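Skerov

Skerov is an inhabited island and holiday resort in the Rodberg archipelago. It is the second largest island in the group and the only one apart from Rodberg itself with a regular ferry throughout the year. The island has 1,101 permanent residents, most of whom live in the harbour village, which is also called Skerov. The economy depends mainly on tourism, with smaller contributions from fishing, sheep farming and boat repair.

Visitors come chiefly for the beaches on the southern shore, the coastal footpath and the Kleinschmidt Baths, a public sea-bathing establishment dating from the late nineteenth century. Unlike Rodberg, Skerov has no airfield and no large hotels.

Geography

The island is long and narrow, running from north-east to south-west. The northern coast is made up of low cliffs and is exposed to the prevailing wind. The southern coast is sheltered and has a number of sandy bays, of which the largest, Long Bay, lies within walking distance of the harbour.

The interior is mostly heath and rough grazing, with small walled fields near the farms. There are few trees outside the village, where sycamores were planted as a windbreak. Two streams flow all year round. A third, at the western end, is usually dry by August.

A tidal causeway links Skerov to an islet off its western tip, on which there is a disused light tower. The causeway can be crossed on foot at low water. Crossing times are posted at the harbour office and at the car park above the causeway.

History

The first known settlement on Skerov was a fishing hamlet on the site of the present harbour. Until the arrival of steamers the islanders lived by fishing, kelp burning and sheep, and contact with the mainland was irregular, especially in winter.

Tourism began when a doctor's practice on Rodberg started to recommend sea bathing on Skerov to patients, as the water on the southern side was calmer. Boarding houses opened along the harbour front, and the Kleinschmidt Baths were built a short distance to the east. They took their name from the mainland building firm that put them up. A bandstand and a covered promenade followed. The promenade was lost in a storm and was not rebuilt, although its iron footings can still be seen at the eastern end of the sea wall.

The resort declined in the middle of the twentieth century. Several boarding houses closed and were turned into private homes, and the steamer service was cut to two sailings a week. Numbers recovered after the introduction of a car ferry and the conversion of empty farm buildings into holiday cottages. The baths were closed for a long period for repairs to the sea wall and reopened with a heated indoor pool alongside the original outdoor one.

Transport

Ferries to Skerov are run by Triline, which also serves Rodberg and two of the smaller islands. The main crossing is from the mainland port to Skerov harbour. In summer there are several sailings a day. The winter timetable is reduced, and the Monday morning sailing is reserved for freight and vehicles with livestock. Foot passengers do not need to book outside the summer season, but cars must be booked in advance all year.

A small passenger boat crosses between Skerov and Rodberg in summer only. It does not carry bicycles.

Visitors may bring cars to the island, but parking in the village is limited and the main car park is on the hill behind the harbour. The speed limit is 30 km/h on all roads. A minibus meets the larger ferries and runs to Long Bay and the western car park, stopping on request. Bicycles can be hired at the harbour.

Accommodation

Most visitors stay in self-catering cottages and flats. These range from converted barns at the western end to modern flats above the shops on the harbour front. Bookings in the school holidays normally run from Saturday to Saturday, with shorter stays available at other times.

There are also four guest houses, all in the village, and a campsite behind Long Bay with 300 pitches. The campsite has a shop, a laundry and a washing-up shelter, and closes for the winter. Camping elsewhere on the island is not permitted without the agreement of the landowner.

Holiday cottages are required to register with the island council and to pay a yearly fee towards water supply and refuse collection. The number of registered properties has been capped after complaints that year-round housing had become hard to find. Houses that were already let when the cap came in may continue to be let, but the registration does not pass to a new owner.
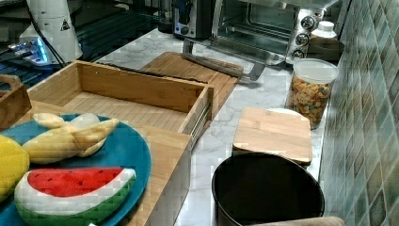

Kleinschmidt Baths

The Kleinschmidt Baths consist of an outdoor sea-water pool, an indoor heated pool, changing rooms and a café. The outdoor pool is cut partly into the rock and is filled by the tide through a sluice. It is open from spring until the end of autumn, weather permitting, and a winter swimming club uses it by arrangement outside those months.

The buildings are of brick with a slate roof. The original changing cubicles survive along the northern side of the outdoor pool. Men and women bathed at separate hours when the baths first opened, and a bell was rung to mark the change. The bell now hangs in the entrance hall.

There is no dress code other than a rule that swimwear must be worn in both pools. Quiet sessions are held on two evenings a week, when the café music is turned off and the number of swimmers is limited. These were started at the request of residents who found the pool uncomfortable at busy times, among them older bathers and people returning to swimming after illness. A ramp and a hoist give access to the indoor pool. The outdoor pool can be reached only by steps.

Walking

The coastal footpath makes a complete circuit of the island and is normally walked clockwise from the harbour. Most of it is easy, but the section along the northern cliffs is narrow in places and can be slippery after rain. Dogs must be kept on a lead between the harbour and Long Bay in summer, and on all grazing land at any time of year.

A shorter path leads from the village to the old signal station, the highest building on the island. From there the whole archipelago is visible in clear weather. The station has an exhibition on the ground floor covering the history of the ferry routes – it includes a collection of 728 postcards left to the island by a former boarding-house keeper, a selection of which is on display each season.

Food and drink

Local dishes are based on fish, mutton and potatoes. The best known is a smoked fish pie with a barley crust, sold by the bakery and by most of the cafés. Mutton is usually salted and served with turnips. A flat oat biscuit flavoured with caraway is sold in tins as a souvenir and was formerly carried by fishing crews.

The village has one general shop, a bakery, a fishmonger and two pubs. Fresh fruit and vegetables come in by ferry and may be in short supply when sailings are cancelled. Many visitors staying in cottages order groceries from the mainland for delivery to the harbour, and Triline charges a flat rate for each crate.

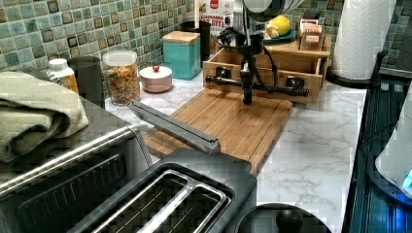
A bamboo cutting board on a kitchen counter, with a light wooden organiser behind it.

Eating places outside the village are limited to the café at the baths and a kiosk at Long Bay. Both pubs serve meals all year, although one closes its kitchen in the early part of the week in winter.

Events

A regatta is held in August, with rowing races between crews from Skerov, Rodberg and the mainland port. The races take place inside the harbour if the weather is poor. A sheep fair follows in the autumn and is attended mainly by farmers from the archipelago. The New Year swim starts from the slipway beside the baths and is open to all comers.

Climate

Skerov has mild winters and cool summers. Frost is uncommon near the shore and snow rarely lies for more than a day. Sea fog is frequent in late spring, when it can delay the morning ferry. The wind is strongest from late autumn to the end of winter, and most cancelled sailings fall in that period.

See also

Rodberg
Sea bathing
Tidal pools
Triline ferry routes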